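Ticket 341 - Heating drops out overnight, upstairs zone
Status: open
Raised by: Gwilym Sayce
Unit: Zument boiler controller, Temba room thermostat

Upstairs radiators go cold after midnight and the thermostat shows a lost link. Downstairs is fine. Re-paired the thermostat, no change. New batteries fitted, no change. 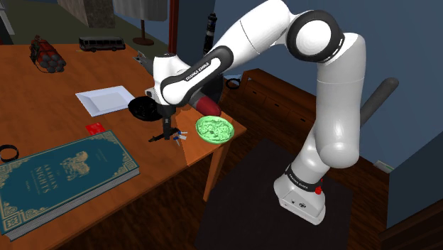 Moved the receiver out of the airing cupboard and on to the landing wall. The link held until 2 am, then dropped again. The controller log shows the upstairs valve being told to close at the same time, so I don't think it is only a signal fault.

Astov support asked for the schedule settings. There was an old holiday programme still saved on the upstairs zone, set to 14 degrees. Deleted it and restarted the controller - the clock came back an hour slow, so I set that by hand. 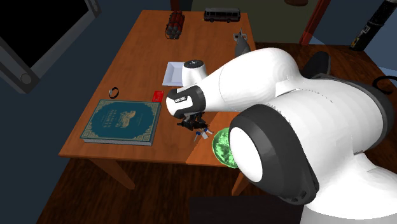

Wivholm, June

Link stayed up all night and the radiators were warm at breakfast. The clock is losing time again, though. Asked Astov whether the backup battery on the board can be changed without sending the unit back. Waiting for a reply.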